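The Arm Is Back on Its Block

If you read my last update, you know the practice cell at Nirkanis had been putting the gripper down a little off from where it was told to. It wasn't much, 2 millimeters at the worst spot, but that's plenty when you're asking an arm to come down on a small square target. So on December 4, 2024 I sat down with Tanko Bashir and we went through the whole simulated setup from the base up. I brought snacks. Tanko brought a list.

Our cell is a kitchen scene with one long table and the arm mounted near one end of it, up on a tan block. We started with that block! I'd assumed the trouble was way out at the wrist, but Tanko wanted to check the mount first, and he was right to. The block's height had been typed in by hand back in May, when we moved the cell over from the old Wulero project, and the control side was still working from the earlier number. The picture looked fine and the math underneath it didn't match. I'm a bit embarrassed by how long I'd been staring at wrist settings.

Fixing it took one line. Checking it took the rest of the morning (and most of the snacks). We went joint by joint, sending each one to its zero and reading back the angle, then ran the arm through a handful of poses over the board to see how the tool point held up against the numbers on Tanko's sheet.
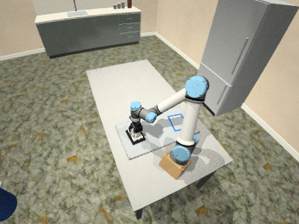

The gripper hanging over the black-rimmed tray on the left side of the board.

The tray gets its own entry in the setup file, with its position and its angle, and we keep it turned a bit on purpose. If everything is lined up square to the table you can have a rotation error and never notice it. Ernő Bognár taught me that one when I first got here, and he still brings it up every time I set something down straight.

The blue outline on the board stayed put the whole time. We measure from it, so I'm strict about people moving it to make more room - ask first, please. The board has its own entry as well, and Tanko has now locked both so they can't get nudged with a stray mouse drag. I'm the one who did the stray mouse drag last spring, in case anyone was wondering.

After lunch we ran the long check, 100 approaches with the corrected mount height. The old settings had given us 82 inside tolerance. With the new ones every approach came in, and I may have cheered loud enough to bother the Kaczorowski folks next door. Sorry, folks! The full log is over 897 lines and it's in the shared folder if you like that kind of reading.

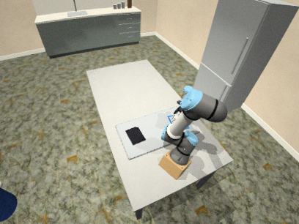

Our arm on its tan block, seen with a pale link reaching up across the blue marking.

One thing is still open. The elbow and wrist limits in our file came from the Nusow template, and a couple of them look tighter than they need to be. Tanko wants to loosen them one at a time and rerun the joint check after each change. I'd have done them all in one go, but I've lost that argument before, so we're doing it his way.

In the meantime the cell is open for bookings again. Please load the new setup file and throw out any copies you saved on your own machine, or you'll be right back on the old block height. Send me a note if your numbers look strange, and include the pose you were in when it happened.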